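THE INVENTORY OF THE SHARED KITCHEN

A short story

Notice was given in January that the Vasylenko Residence at Clallton would close its shared kitchen for the purpose of an inventory. The notice was posted on the door and on the inside of the door, so that residents who had not read it going in would have the opportunity to read it coming out.

The Residence had been established by the Colleo Trust, which required that every article in its kitchens be recorded in a ledger. The ledger had room for 1000 entries. The previous Recorder had reached entry 300 and had then retired to the coast, leaving a pencil between the pages and a request that it be returned to the front desk.

The new Recorder was appointed in the usual manner. The terms were read aloud in the office. An article was to be taken from its place, set on the counter, named, entered, and put back. An article that could not be named was to be left on the counter until the end of the day, when it would be considered again. The terms did not say by whom.

Work began at the drawers on the east wall. Knives, forks and serving spoons were entered without difficulty. A lid was entered as "lid," and a second lid, which fit nothing, was entered as "lid, further." The Recorder was aware that the ledger might one day be consulted by persons with no knowledge of the kitchen, and endeavored to write in such a way that they would not be misled.

Difficulties arose at entry 337. It was a toy carrot. No child had lived at the Residence in the time covered by the ledger, and the terms made no provision for toys. The Recorder held it for a while, wrote "carrot," crossed this out, and wrote "carrot (toy)." It was then observed that the crossing out would itself be misleading, as the article was plainly a carrot of some kind. An inquiry was sent to the office.

The office replied that the carrot should be kept with whatever it belonged to.

The Recorder tried it first among the vegetables, where it looked dishonest. It was tried in a drawer with the measuring cups, and the drawer would not close. Late in the afternoon it was placed in the green colander, and there it seemed to settle. The Recorder entered the two on one line, an irregular practice, and initialed the margin.

After this the work went differently. The yellow hat could not be called a kitchen article under any reading of the terms, yet it had been found beside the colander and had every appearance of having been there for some time. The red measuring cup was entered with the hat. The Recorder began to suspect that the previous ledger had been wrong in its method, and that its pages recorded a great many things correctly while giving no account of the company they kept.

A resident from the upper floor, Uta House side, came down to ask when supper might again be prepared. The Recorder stated that the inventory was 37 entries along and would be completed in due course. The resident looked at the counter, remarked that it was nice to see everything out, and went back upstairs.

The Recorder wrote this down. There was no column for it, so it was placed under "Remarks."
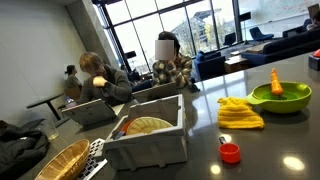
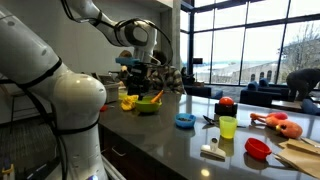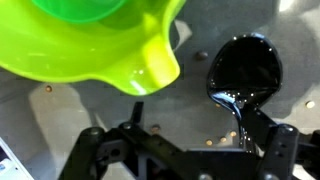 REPLY FROM THE OFFICE

The ledger was submitted with a covering letter. In it the Recorder requested that the kitchen be reopened, that articles found together be permitted to remain together, and that the hat be left where it was until somebody felt the cold.

The office considered the request for the period prescribed. Its answer came on a single sheet and granted the first two points. On the third it noted that the Trust held no position on hats.

The pencil was returned to the front desk. Supper was served that evening at the customary hour, and the carrot was passed along the table twice by residents who did not look closely at the bowl.

Recent fiction
The Second Key to the Linen Room
Minutes of the Orchard
A Correction to the Map of Clallton
What the Ferry Office Kept
Instructions for the Winter Lodger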